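How to fold a fitted sheet (fast version)

Updated February 28, 2026

OK quick one. Got asked this again so putting it all in one place. Works on twin up to king, cotton or jersey. Takes two tries to get the feel of it, maybe three if the elastic is tired.

What you need
A fitted sheet. A flat surface, bed is fine. Clean hands.

Step 1 - shake it out
Hold it by the two corners on one short side. Inside of the sheet facing you. Find the seams in the corners, not just the elastic. The seam is your handle for the whole thing.

Step 2 - pocket the corners
One hand in each corner, like mittens. Bring your right hand over to your left and flip that corner over the other one. Both corners now nested on the left hand. Run your free hand down the edge, grab the next corner, tuck it in the same way. Then the last one. All four stacked.
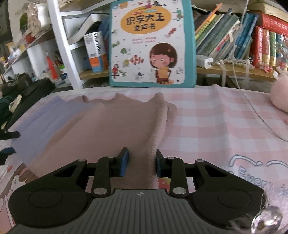 If you lose one, don't start over. Lay the sheet down and fish the corner out from there. Much easier flat than in the air.

Step 3 - lay it down
Elastic side up. Should look like a rough square with one curvy side, sort of an L. Fold the curvy edges in so the elastic is hidden. Smooth toward the outside with your forearm, gets teh air out quicker than patting.

Step 4 - thirds
Fold in thirds the long way. Smooth. Then thirds again, or halves if your shelf is deep. Mine are 32 inches so I do halves and call it done.

Storage
Put the whole set inside one of its own pillowcases. I use the Braseo shelf bins, the Joltov ones were too shallow and the lids popped off. Any box works tho.

Couple of notes
- Deep pocket sheets: extra fabric bunches at the corners. Pull it flat before you fold the edges in.
- Jersey stretches. Go gentle or the thirds come out wonky.
- Wrinkles: 20 minutes in the dryer on low, fold right away. Dont leave it in the basket overnight.

Duvet covers are next, probaly the burrito roll method. Flat sheets you can figure out.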